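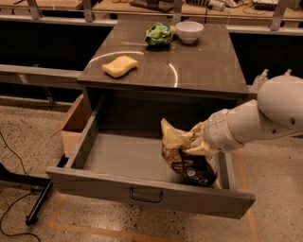 Cabinet in the ground-floor room at Ploswood, bottom drawer fully open, with a sponge and a white bowl on top.

Visit report: Ploswood open day, April 17, 2024

Attended by Keith McKinnon and Chia-jung Chu. Report written by Keith McKinnon.

The visit covered the ground-floor display room, the drawer assembly area and the finishing room. Ksawery Malinowski led the first two parts. Tin-yau Kan took over for finishing and answered most of the questions on cleaning and repair. We did not see the saw shop, which was closed for dust extraction work until August.

Display room

The room has a speckled beige terrazzo floor. It is a hard surface with very little give, and a cabinet with uneven feet will rock on it. Malinowski said the fitters level every unit again after it is moved, even by a short distance.

We spent most of our time on the low cabinet in the photo. The body is a dark gray-brown wood and the top has a slight gloss. Under the room lights the top shows a bright curved reflection, and a buyer should expect the same at home with a lamp or window in the wrong position. Chu prefers a matte top for kitchen use. Kan later told us that a matte version can be ordered, with a longer lead time, but could not give a figure.

The bottom drawer is a shallow gray box with thin side walls. The inside floor is a plain light gray, and the pull is black metal wire, mounted low on the front panel. A low pull on a bottom drawer means bending further than I would like. Raising it was discussed at Ploswood and dropped, according to Malinowski, to keep the same drilling pattern across the range.

For our purposes the drawer would hold dry snacks and packets. A snack bag held upright inside it nearly reaches the drawer floor with its top still well up, so tall bags have to be laid down before closing. This is normal for a drawer of this depth. Anyone who stores cereal or large chip bags should use a cupboard. With the drawer out, the cavity behind is dark, and small items that go over the back panel will be hard to see. We asked for a taller back panel as an option. It was written down.

Assembly area

Drawer boxes are assembled at four benches. Each box is glued, clamped, checked across the diagonals and left overnight. Runners are fitted the next morning. The shop makes 300 drawer boxes in a normal week and made 3404 last year under the Onby name, a lower total than the weekly rate suggests. Onby is one of two ranges. The other is Gakero, sold only to offices, and the two share benches and staff.

The load test is simple. A finished drawer goes on a test frame with sandbags in it and is opened and closed 3000 times, then measured for sag at the front edge. One drawer from each batch is tested. We saw the end of a run and were shown the log sheet, which had entries for sag, side play and noise. Noise is scored by ear by whoever is on shift. I would place little weight on that column.

Runners come from an outside supplier, Shek, and are the part most often replaced under warranty. Ming-te Tse handles returns and keeps failed runners in labeled bins by fault. Most were bent at the rear mounting point. Tse puts this down to drawers being lifted while open, usually by people cleaning under them, and the care sheet now says to take the drawer out first.

Finishing and care

Kan demonstrated cleaning on offcuts with the same finish as the cabinets. The main points:

Wipe with a damp sponge, soft side only, then dry with a cloth.
Do not leave a wet sponge sitting on the top. The edge mark can be polished out if caught the same day.
Unglazed foot rings on bowls will scratch the gloss if dragged. Lift them or use a mat.
Drawer interiors can be vacuumed. Crumbs in the front corners are the usual complaint.
No wax on the runners.

A scratched top can be refinished at the shop. The customer pays for transport both ways.

Price and delivery

The cabinet is listed at 625, delivery extra. Replacement drawer boxes can be bought separately in the gray finish only. Units ship assembled in cardboard, with the drawers taped shut, and the outer box should be kept until the runners have been checked under load.

Follow-up

Chu will ask for a matte sample and the drawer's inside dimensions, which were missing from the sheet we were given. I will check the floor level in the break room before any order is placed. Malinowski offered a second visit once the saw shop is open again.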